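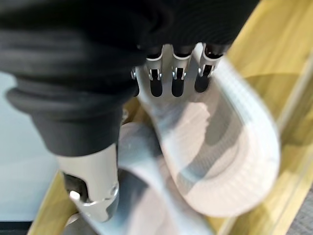 What should I set aside for consumables when budgeting for a multi-finger hand on a small arm?

Budget them as a separate line from the hand. Fingertip caps and fabric covers wear out first, so price both before you sign.

**Floarea Mihăilă**

More detail on that, as our total is fixed. The Wetell quote is $3772 with one cover. Mocanu wants $3000 with none. The work is garments and shoes at our Otwood site, one shift. How many spares is normal?

**Pichit Kaewmanee** 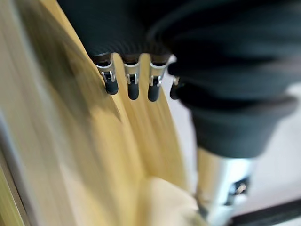 Spares depend on the material handled, so ask both vendors for cap life on cloth, in cycles, and get it in writing. Soft goods need a different test from rigid parts — folds bunch up under the fingers and grip force is hard to set. Rounded black tips like those on the yellow cloth should be quoted individually as well as by the set. Check also whether the cover comes off without removing the wrist bracket. I would order 6 caps and two covers for the first year, then adjust from your own log. Labour to fit them goes in the maintenance budget.

**Zaminon**

Go with the cheaper one. We paid $100 for a cover in March and it's fine so far. Freight was extra, can't remember how much.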